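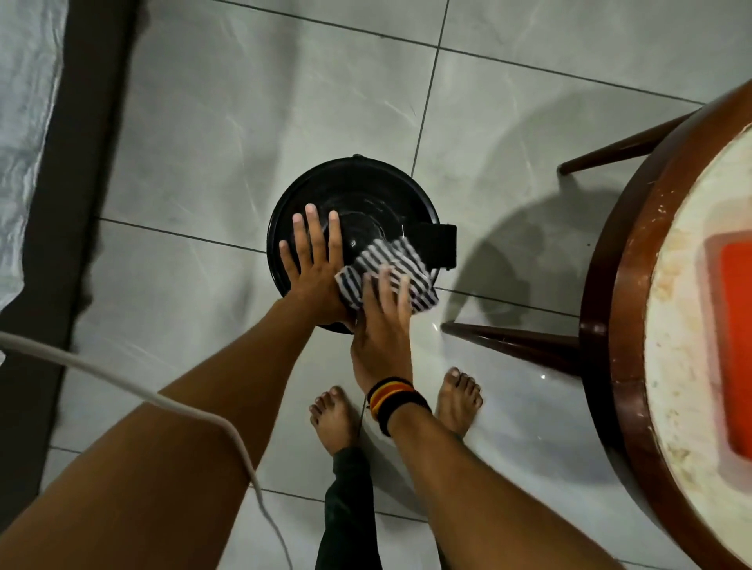
Skinisex Gorge: what we found on the March walk

The spring outing went to the Skinisex gorge, on the north side of the Pronby plateau. Most members know the plateau for its limestone pavement, but the gorge cuts down through it and into the older rocks underneath, and it had been a long time since the group went in from the bottom end.

We left the cars at the quarry gate and took the track along the stream. The first exposures are on the left bank after the footbridge. They are dark gray slates, steeply tilted, with thin white quartz veins running across them. The slates split easily and there are loose pieces all along the path. Nelu Furtună, who led the walk, has mapped this side of the valley and thinks the veins came late, after the folding, as they cut straight across the cleavage and are not bent themselves. There is one place by the second bend where a vein does look folded, and we spent longer there than planned. Opinion was divided. Nelu has taken a sample and will have a thin section made.

Above the slates comes the part everyone wanted to see. The contact with the limestone is exposed for 28 meters along the foot of the cliff, and it is very clear. The slates stand nearly on end and the limestone lies almost flat on top of them. At the base of the limestone is a bed of rounded pebbles, mostly quartz and slate, in a sandy reddish matrix. This is an old beach or river gravel laid down on the worn-off surface of the slates. The bed is thickest in the middle of the exposure and pinches out to nothing at the east end, where limestone sits directly on slate and you can put a hand across the gap in time.

Please do not hammer here. The pebble bed is soft, and there are fresh marks on it that were not there when the last guide sheet was written. Loose material below the cliff is good enough for anyone who wants a piece for the collection.
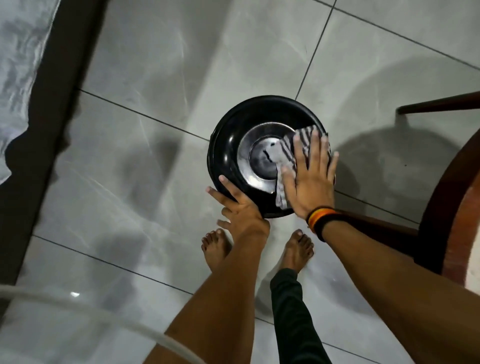 The limestone itself is 200 meters thick at this point. The lower beds are muddy and full of broken shell, with some crinoid stems that show up best on weathered faces. Higher up it becomes cleaner and more massive, and fossils are harder to find. We saw corals in two fallen blocks near the waterfall, but could not match them to a bed in the cliff. If anyone has old notes on the coral level, the editor would like to see them.

The path past the waterfall is in poor shape. Part of the edge has gone since last year, and we kept to the upper route through the trees. It adds some climbing but comes out at the same stile. From there it is open ground to the Tredlow stone, a big block of coarse pink granite sitting on bare limestone with no granite outcrop anywhere near it. It was carried in by ice. The usual account says it came from the Zamfir hills to the northwest, and the large feldspar crystals do fit. There is a similar granite farther west, though, and as far as we know the two have never been compared properly - it would make a decent winter project for someone with access to a microscope.

The limestone under the block stands a little higher than the pavement around it. The block has kept the rain off, so the surface has dissolved more slowly there.

The highest point of the walk is just over 1000 meters, and there was still snow in the deeper grikes. We came down by the farm road, which is dull but easy on the knees.

Notes for anyone going on their own: the stream crossing below the quarry is not safe after heavy rain. Helmets are needed under the cliff. Allow five hours for the full round, or 3 if you turn back at the contact. The revised guide sheet, dated 23/10/2024, has the upper route marked on it and replaces all earlier versions. Copies are available at indoor meetings.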